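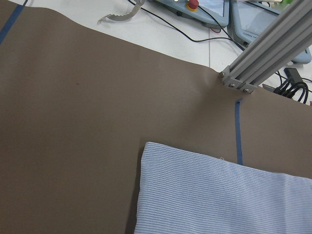
Photo: Anjani Subramaniam

Progress report, Rajan Junior Airgun Program
To: Gopinath Namboodiri, Jolia Fund
From: Harish Bangera, range lead

What a quarter! The indoor lane is open, the kids are shooting, and your grant is the reason we got there before the cold weather did.

When I last wrote we had the pellet traps on order and a wall full of holes where the old target carriers used to be. The traps came in January and Amedeo Amato spent most of a weekend bolting them up (he also found a leak in the roof, which we fixed out of our own money, so don't worry, it isn't on your bill). The new carriers run on a hand crank. They squeak a bit but they're easy for small arms to turn, and the targets come back straight every time.

We have 12 juniors signed up, and 5 of them had never held an air rifle before. Everyone did the safety class before touching a pellet. Manikandan Mathew teaches it and he is terrific with the nervous ones. By the second session they were calling out the range commands along with him!

The Brokine rifles are working out really well. We bought five of the single-shot springers with the youth stocks, and I'm glad we went with the shorter length. The triggers are heavier than I'd like for target work, so Manikandan is going through them one by one.
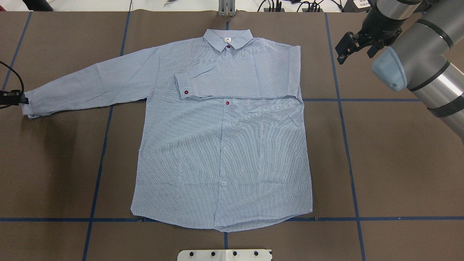

We did switch the sights. The scopes that came with the package would not hold zero on a spring gun, so we took them off and put on Istonow peep sights. Groups tightened up right away, and the kids are learning proper sight picture from the start. The scopes went back for a full refund and that paid for the peeps, with enough left over for pellets.

Two things are behind. The shooting mats are still on back order, so we're using carpet squares. And the lights over lane 3 flicker, which makes that lane no fun at all. An electrician is coming Wednesday.

Next up is our first postal match. The juniors shoot at home on our own range and we mail the cards in for scoring. Anjani is handling the entries. She'd love to have you stop by on a practice night, and so would I. Bring glasses if you have them, or borrow a pair from the rack by the door.

Receipts for the traps, carriers and rifles are attached. The mats will follow when they ship.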